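Brukon hand gripper pair, used for one term in a student robotics club
Reviewed by Radwa Tazi
Aug 4, 2020

Our club bought the Brukon pair for a student project on teaching an arm to tidy a room. The students do the job themselves with a gripper in each hand, and the recordings become the training data. We paid 362 for the pair, and four students shared it.

Setup

The printed guide is short and skips the calibration step. Lorcan Lenihan found it in the online manual, and after that we were recording the same afternoon. Younger members needed one session to stop twisting their wrists. The fingers open and close smoothly, and we have not had to replace one.

In use

The pair is light enough for a full club meeting. Most of our recording is done standing, in the ordinary clutter of a workroom, with chairs and desks where they usually are. The markers are on the outside of the body, so you learn to keep your sleeves away from them. Short sleeves are best.

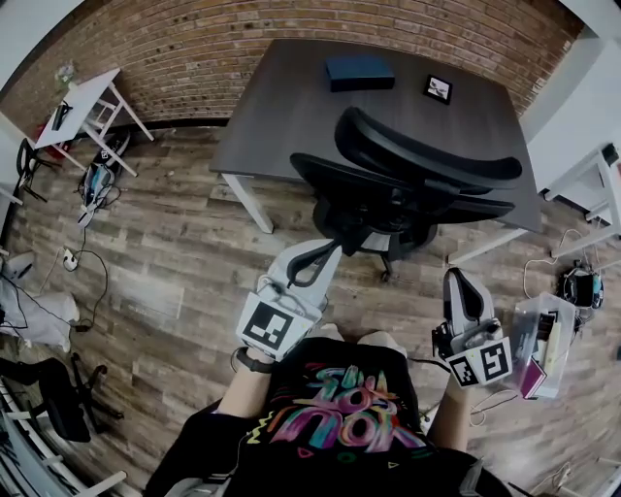
What I didn't like

The cable. It catches on chair casters, and we lost several takes that way before Asmaa Naciri started clipping it to a belt loop. A longer one would help on wide reaches. The grip is also sized for adults, and our smallest student had to stretch for it.

Results

We kept 1095 takes by the end of the project. The arm learned to put a cup on a shelf fairly well and never got good at folded cloth. I put that down to our recordings more than to the grippers.

Would I buy it again?

Yes, for a club with members aged 14 and up. For younger groups I'd look at the smaller Tornside set first, though I have only tried that one at a demo. Brukon answered both of our support emails, the second one slowly.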